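Notes for the budget talk, July 26, 2021
(speak slowly, wait for the slide)

Good morning. I will explain how we plan to spend money on the kitchen robot project at Zernwood, and in which order.

We begin in simulation. A simulated cup costs nothing when the arm drops it. Kiri Quinlan asked for 200 trials of the grasp before we sign any order, and I agree with her.
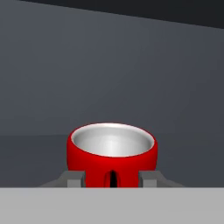 The fingers are the part I worry about in the budget. The supplier, Jemetard, sells them separately from the arm, and delivery takes six weeks. Please put two sets in the first order. Corentin will say one set is enough. (Let him speak, then go on.)

Next point: space. We should decide the counter layout before we pay for the mounting. If the arm must serve the sink and also the stove, the reach is the first number to ask for, and the price comes second.

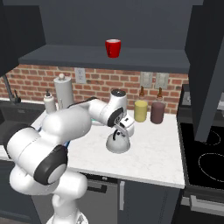
Page 23

Costs for the second year. Service contract, spare joints, training for the staff. Sandrine Deschamps has the offers and will send them after the talk.

The final decision is in November. Before then I need from each team one list of tasks, with the most important task on top.

Questions.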